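Backup rotation

Backup rotation is the practice of reusing a fixed set of storage media for copies of data, according to a schedule. It limits the number of disks or tapes an organisation has to buy while keeping older versions of files available for recovery.

Schemes

The simplest scheme is first in, first out, in which the oldest copy is overwritten by the newest. With 5 disks and one backup a day, files can be restored from any of the last five days. Damage noticed later than that cannot be undone.

The grandfather-father-son scheme keeps daily, weekly and monthly sets. A firm that also keeps every weekly set for a year needs about 53 extra tapes.
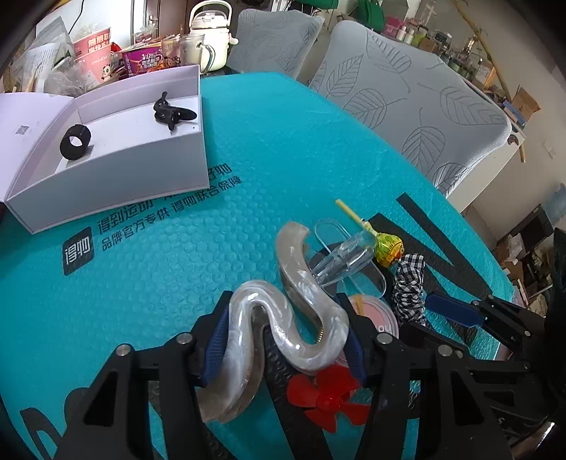

Offline copies

Ransomware often encrypts any backup it can reach over the network. For this reason at least one set is usually disconnected and stored at another site. Media in rotation are labelled and logged, and worn items are withdrawn.

Software

Rotation may be managed by hand or by a scheduling program. Levimon, first released in March 2011, supports both schemes above. Komis handles tape only. Mastine adds a check of each copy after writing, and its manual lists 214 error codes.

See also

Data retention
Disaster recovery
Write protection

Last edited 17 May 2025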